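Line drying and flat weight: notes on white cotton

I keep a folder of laundry notes, most of it unfit for anyone else. This part got long enough to post. It covers white cotton and nothing else, mostly sheets and the heavier tablecloths, and it assumes a front loader and a room with one decent window.

The starting complaint was graying. Siiri Kivi, who I share the machine with, had been putting in detergent to the top line of the cap for every load. Our water is soft. I cut the dose to a bit under half, left everything else alone, and the rinse stopped foaming. By the fourth wash the pillowcases felt different in the hand, less waxy. I can't say much about the color change, having kept no untouched piece to compare. That was a mistake and I'd do it differently now.

Spin speed matters more than I expected. Full speed gets more water out but sets hard creases into anything with a tight weave, and those creases then need steam. I dropped the spin one step. Drying takes longer, roughly 20 minutes more on a warm morning, and ironing time goes down by more than that. On a gray day in January the trade is worse and I go back up.

Folding is where most of my time went. My old method was to fold whatever came off the line in the order it came off. The current order is large flat pieces first, while the table is clear, then pillowcases, then anything with elastic. Flat pieces get smoothed by hand from the middle outward before the first fold. If the first fold is off by a finger's width, the last one is off by a lot more, and the stack leans.

I do the sorting near the window, before the sun moves off in the early afternoon. Raking light shows thin spots, pulled threads and leftover stains that a ceiling lamp hides completely. Tilt the cloth a little and look across it.

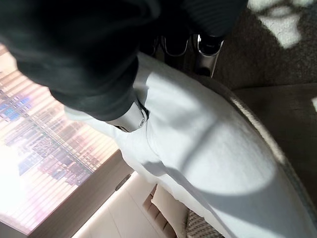 White cloth in direct sun, with shadow across part of it.

Color is hard to judge under these conditions. The shaded part of a white cloth reads blue next to the sunlit part, and it is easy to decide that a piece has been stained by something dark in the wash. Move it until the whole area is in one kind of light and look again. I rewashed two tablecloths before I learned to do this.

For stains that do survive, I use oxygen bleach at 40 degrees with a soak of 8 hours, normally overnight. Shorter soaks did nothing for old tea. Merike Baranauskienė wrote in after my last laundry post to recommend chalk for grease marks, applied dry and brushed off before washing. It worked on one napkin out of the two I tried, and the one it failed on had already been through the iron.

Storage: a shelf, no plastic, newest wash to the bottom of the stack so that everything gets used in turn. Sets go inside one of their own pillowcases. I tried labels for a while and stopped.

Still to test are vinegar in the rinse and whether pegging sheets by the hem or over the line leaves the smaller mark. I suspect the hem.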